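PRESS RELEASE

14 January 2020

Cocco puts the laundry bag back on the shop shelf, this time with Texas on it

Jivholm: Cocco, the small household goods maker best known for a peg basket that outsold everything else it has ever made, will bring out a new range of zipped mesh wash bags in February. The range is called Vundska. It is for socks, tights, bras with opinions, and anything else that goes into a washing machine as one thing and has a habit of coming out as another.

The range has 8 designs. Seven of them are plain outlines of places, printed in a single brown line on white mesh, and the eighth has nothing on it at all, for customers who would like their laundry to stay out of geography. Texas leads the set. Cocco has no office in Texas, no shop in Texas and, until a sample box went astray last spring, had never sent so much as a peg there. The state was picked by the design team on the grounds that it has a panhandle, and a panhandle looks good on a bag.

"We tried a lot of shapes," said Tsung-han Chou, who runs product design at Cocco. "Some countries are simply not built for it. Norway came out looking like a spill. Texas you can recognise from the other side of a launderette, even when it is full of pants."

The drawing is an outline only, so the mesh carries on through the middle of it. Earlier versions had the shape filled in with solid colour. Chou's team thought these looked smart, and the testers thought they looked like a stain. The testers won.

Most of the work went into the zip. Cocco's previous wash bag, sold under the name Grimivix from a time when the company let a naming agency have its way, closed with a drawstring, and a fair share of the post it brought in was about the drawstring. Vundska bags have a beige zip running across the mesh, with a small plastic slider and a ridged tab that can be gripped by people who have just been handling fabric softener.

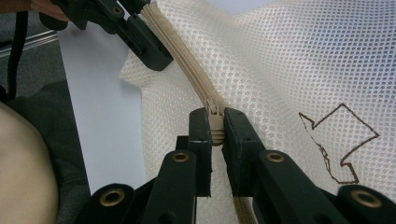

The Texas bag from the Vundska range, with its beige zip and ridged slider tab.

Before settling on the final version, Cocco handed trial bags to 58 households in and near Jivholm and asked them to wash as they normally would. They were also asked to keep a diary, and most of them did, although several diaries consist of the word "fine" written many times in the same pen. The more talkative ones asked for a longer tab, a softer seam and a bag large enough for a cot sheet. All three requests have been met. A further request, for a bag that would find the other sock, has been passed to the design team and remains there.

"People talk about laundry the way they talk about the weather," said Chou. "They complain about it daily and they don't expect anyone to turn up and ask questions. Once we did ask, we couldn't get off the phone."

The mesh has small round holes set in a regular grid, close enough together to keep hooks and buttons in. Cocco advises filling each bag to two thirds, closing the zip all the way and washing at whatever the label on the clothes says. The bags may be hung on a line to dry. They may also be used for packing, and one tester has been keeping onions in hers, a use which Cocco neither recommends nor feels able to stop.

Vundska bags come in three sizes. The small holds tights and baby socks, the medium holds a few days of underwear, and the large takes a jumper or the cot sheet mentioned above. Each is sold singly or in a mixed set, folded flat with a card that gives washing advice on one side and the name of the place on the other, for buyers who were never sure about Wyoming.

The range will be stocked by 76 independent hardware and homeware shops from February, and can be ordered direct from Cocco's own shop in Jivholm. The first 100 customers to bring in an old Grimivix bag, drawstring attached or otherwise, will be given a medium Vundska bag in exchange. The old bags will be put to work in the stockroom, holding pegs.

Notes to editors

Cocco designs and sells goods for washing, drying and putting away. Samples of all sizes are available for review and need not be returned, particularly if they have been worn in.

Interviews with Tsung-han Chou can be arranged through the Cocco press desk in Jivholm. Please allow extra time if you intend to raise Norway.

ENDS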